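**1/** Fio longo, peguem um café. A Skedo me emprestou por um mês o kit Dimance: braço, garra de dois dedos, câmera pequena no punho e um software que promete "manipular qualquer item doméstico". Qualquer é uma palavra corajosa.

**2/** Contexto para quem chegou agora: eu avalio equipamento de automação para quem tem loja pequena e devolução demais. Roupa, calçado, bugiganga. O cliente devolve, alguém precisa tirar da caixa, olhar e pôr no lugar certo. Esse alguém anda caro e de mau humor.

**3/** A montagem levou uma tarde. O manual diz "minutos", mas não diz quantos. Os parafusos vieram em saquinhos numerados do 1 ao 7, sem o 5. Liguei para o suporte e a Nhyira Amegashie me explicou, com uma paciência admirável, que o saquinho 5 era da versão anterior. Ok.

**4/** Calibração: boa mesmo. Você encosta a garra em quatro pontos da mesa, confirma no tablet e pronto. Já testei concorrente que pedia planilha. O Dimance pede só que você não esbarre na mesa depois. Esbarrei. Refiz em três minutos.

**5/** Aos testes. Comecei pelos itens da lista oficial do fabricante: caixa, frasco, caneca. Passou em tudo, como aluno que recebeu a prova na véspera. Aí fui para o que chega em devolução de verdade.

**6/** Chinelo slide. Rosa, sola grossa, tira larga toda em gomos. Parece fácil até você lembrar que é macio, torto e sem nenhuma face paralela decente. O software escolheu pegar de pé, pela base, com um dedo de cada lado. Eu teria pegado pela tira, mas ninguém me consultou.

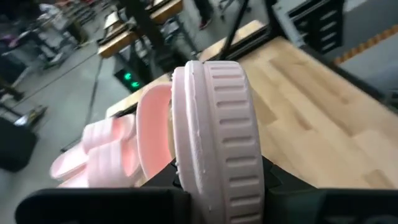

**7/** O que mais gostei no caso do chinelo é o que a câmera do punho entrega. Dá para ver as ranhuras da borda uma por uma e a beiradinha meio lascada lá em cima. O fundo sai borrado, e para triagem tanto faz: quero saber do estado do produto, o resto da oficina eu já conheço.

**8/** Números, que eu sei que vocês pulam direto para eles. Foram 356 tentativas com itens de devolução. 296 deram certo de primeira. As outras se dividem entre "pegou na segunda" e "arremesso involuntário". Há uma meia que ainda não localizei.

**9/** Onde ele sofre: saco plástico transparente (não enxerga), cinto (enxerga e se arrepende) e qualquer coisa com cadarço solto. Sobre o cadarço, o Theophilus Laryea, da assistência, respondeu meu e-mail com uma única frase: "recomendamos amarrar". Imprimi e colei na parede.

**10/** Força da garra: vem em três níveis, chamados Suave, Padrão e Firme. Para espuma, usem Suave. No Padrão ele segura igual e aperta mais do que precisa. O Firme eu deixei para as caixas – e para os dias ruins.

**11/** Comparação rápida com o Jonar, que muita gente me pediu. O Jonar é mais rápido e mais silencioso. Também exige que você cadastre cada item antes, com foto de frente, lado e cima. Se a sua loja vende 12 produtos, vá de Jonar. Se a sua loja vende o que o fornecedor mandou esta semana, Dimance.

**12/** Preço: o aluguel pela Skedo saiu por 1.000 reais na quinzena de teste, valor que eles abatem se você fechar contrato. O meu empréstimo foi de graça, então me leiam com esse desconto. Peças de reposição dos dedos: 161 reais o par. Comprem um par extra, a borracha gasta nas pontas.

**13/** Respondendo à pergunta que já apareceu quatro vezes: não, ele não dobra camiseta. Existe um botão "dobrar (beta)". Eu apertei. A camiseta ficou menor, isso é verdade.

**14/** Nota: 7,5. Subiria para 8 se o tablet parasse de tocar uma musiquinha a cada item solto no lugar. Procurei no menu inteiro e não há como desligar, só trocar por outra musiquinha. A outra é pior.

**15/** Em fevereiro devo receber o Frimpong, que vem com ventosa no lugar dos dedos. Já separei o mesmo chinelo para ele. Mandem nos comentários o que mais querem ver na mesa, menos cinto.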